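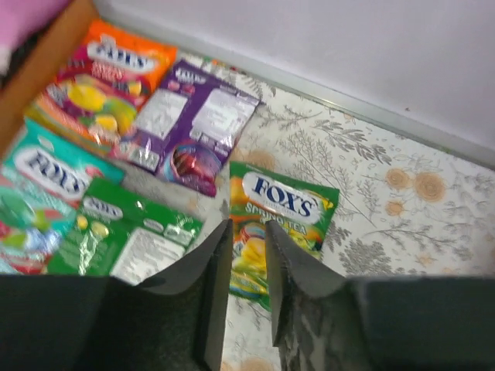
Fox's candy packets on the flowered cloth, with the Spring Tea bag off by itself.

Kitchen Table > Wrapping and Putting Away > Out and About

What I Brought Home From the Robot Open Day

September, by Dima Mahasneh
Reading time: 6 minutes

My nephew had been after me all summer to come to the open day at Ellier, where he works upstairs in the office, and I kept saying yes, yes, and then finding something in the oven. Well, this month I went. I meant to stay for one cup of coffee and I was there until they started stacking the chairs!

The demonstration I liked best was a pair of robot arms they call Tamine, working over a tablecloth so much like my mother's old one (gray ferns, soft little flowers) that I felt at home right away. The arms were handling the sort of things I have on my own table every holiday: candy, red paper, a brown bag. I wrote my notes on the back of the program, and these are the ones I've been using since.

Pull one thing away from the pile

I'm a heaper. When I fill treat bags, every packet goes down in one slippery mound and I paw through it until half of them are on the floor. A gripper has two fingers and no patience for mounds, and a packet with a bit of bare cloth around it looks so much easier to get hold of. Now I slide the next one out to the side before I pick it up. It sounds like an extra step, but I filled 14 bags for the church supper this way and didn't chase a single packet under the stove.

Turn the packets face up while you're at it. Glossy wrappers catch the light something awful, and the backs are all small print, so if you want one of each flavor in every bag you'll save yourself some squinting.

Find the lifted bit of the paper

Thin paper lying flat is a nuisance to pick up, and I used to scratch at mine with a fingernail until I tore it. Look for a spot along the edge where it's raised or wrinkled and start there. If there isn't one, put your palm down flat and push the sheet gently toward itself until a small ridge comes up, then pinch the ridge. You want a light pinch, the kind you'd use on pie dough.
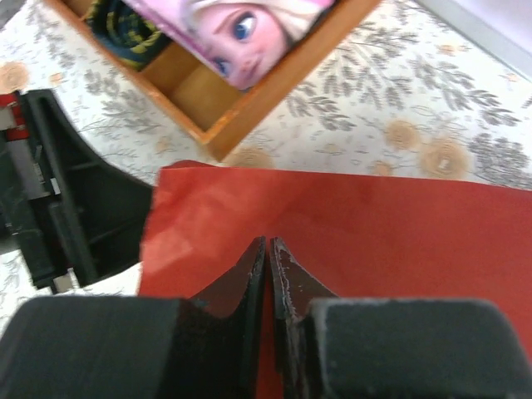

Give the bag two hands

I have always held the gift bag under my chin, which my sister says makes me look like a pelican. Use one hand on the rim of the bag and keep the other free for whatever is going in. Tip the opening toward the free hand, too, so you aren't reaching over the top. For anything crinkly, tuck a piece of brown paper in around it and let the edge curl out a little. I think it looks prettier than tissue, and you can save it for next year. 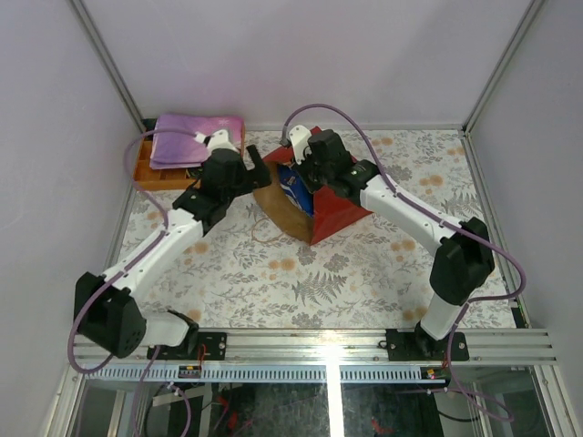 One gripper at the top edge of the red container, the other beside it. Note the towel folded on the tray at the back.

Keep the extras in a divided tray

Mine is an old silverware tray, and it now holds tags, tape and the rubber bands I'm forever losing. I lay a folded dish towel over it when I stop for lunch, and when I come back the whole business is where I left it.

They're doing another open day in the spring and I've already promised to bring the date cookies, so if you go, come find me by the coffee.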